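Slow leak in one tire, only loses air when parked?

Posted by Dradby on 2025-10-04

My right rear tire drops a few pounds overnight but seems to hold fine when I drive. I put 39 psi in it before work and it still reads that at lunch. By the next morning it is down to the low thirties. The shop in Truston wants $118 to "reseal the bead" and says a new tire would be the safer bet. I've looked for a nail and can't find one. The tires are two years old and the wheels are original. Is the reseal worth paying for, or should I just keep topping it up?

Kazimiera Kaczorowski

Don't keep topping it up. I did that for a whole winter and wore the outside edges off a good tire.

First, check that you are comparing the same thing. A tire warms up as you drive and the pressure goes up with it, so a small leak can hide all day. Take both readings cold, before the car has moved, on two mornings in a row. In October the nights alone can cost you a couple of pounds, but then all four tires should drop together. If only one drops, you have a leak. 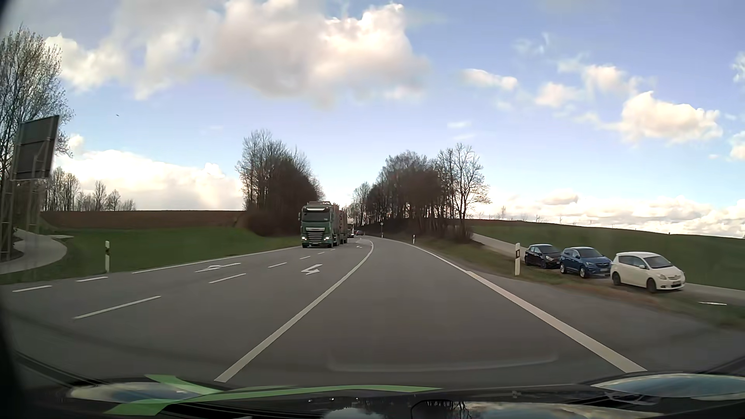
Mix some dish soap and water and brush it on the valve first, with the cap off, then all the way along the rim on both sides. Bubbles at the valve mean a cheap fix. Bubbles along the rim mean the bead, and on older wheels that is usually corrosion. Do the tread last, and roll the car forward half a turn so you see the part that was on the ground. A soft rear tire is easy to miss on a straight road, but on a gentle left bend like the one in my photo the right side carries more of the weight and the back can feel vague.

If it is the bead, ask if the price includes cleaning the rim. Sealer over corrosion won't last.

Adams

Just buy a can of the sealant stuff. Works every time.

Sosina Wolde

I would skip the can unless you are stuck somewhere. It makes a mess inside the wheel, and some shops charge extra to clean it out - or won't patch the tire at all. $118 sounds high for one bead. Call two other places and ask for the price to break down, clean and remount one wheel, with a new valve stem.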